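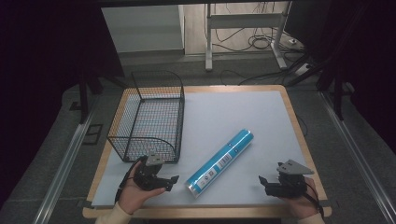
Bench two, wire basket and blue tube.

August, 4:40 pm

Vukis adhesive trial, second batch. The Ploltamine data sheet claims full cure in 89 minutes at room temperature. I don't believe it. Pulled the first coupon at 89 on the dot and it let go at 235 newtons; the sheet promises 892. Gave the next one overnight and got 392. Better -- still not half.

Biwott says our surface prep is to blame. Maybe. Same wipe, same grit as the Tomadance samples, and those held fine. I'd want to see their test rig before I take the number seriously, and they haven't answered that email.

To do: check the load cell against the old spring scale, redo three coupons with fresh hardener, find out what "room temperature" means to them. Don't order more yet.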